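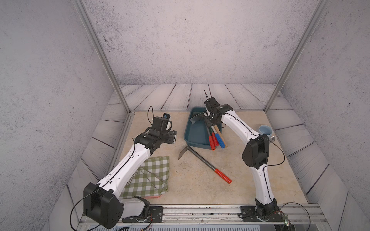 How many examples before two arms stop fumbling the tool tray?

Posted by Antunes, 7/24/26

Hi all. I've been teaching my pair of arms to put small garden tools into a tray, and I'm stuck on what to record next. So far I have 428 runs, all driven by hand by me over several evenings in June and since. The model I trained on them is lovely with the red-handled tools and hopeless with the blue one. It goes over, hovers, and then wanders off to the other side of the table as if it had forgotten what it came for.

I leave a checkered cloth and a mug out so the table isn't too tidy, and I do move the hoe between runs, though I'll admit it tends to end up near the middle with its handle pointing the same way (old habits!). The right arm does most of the tray work and the left mostly waits its turn.

Do I just keep going and record more of the same, or is there something cleverer? My wrists would like it to be something cleverer.

Selau

Don't record more of the same, please! I did that for weeks on a sock-sorting job and all I got was a model that was very, very sure of itself. Look at how your runs are spread out first. Go through them and note which tool was picked up, which way the handle pointed and which arm did the job. I bet the blue handle hardly shows up.

Then record in small batches. I do 6 starts for each tool, turning the handle a good way round each time, and I train again before deciding on the next lot. Also throw out any run where you stopped to think. Mine was full of little pauses where I was reaching for my tea, and the arms learnt those beautifully. The hovering you describe sounds a lot like that to me.

One more thing, do keep some runs where you miss the grip and then fix it. I used to delete them out of pride, and my arms had no idea what to do after a slip.

Fusta

Have you tried more light? Mine got better when I changed the bulb, although I also changed 3 other things that day so don't hold me to it.

Lovcombe

Agree with Selau on the pauses. I'd add that if the left arm is only ever waiting, it will learn to wait. Give it some tools that lie on its own side, and do 2 or more sessions where it goes to the tray first. Vary what's already in the tray as well. A full one and an empty one are quite different jobs, and I found I'd been starting with the same tools in there every single time.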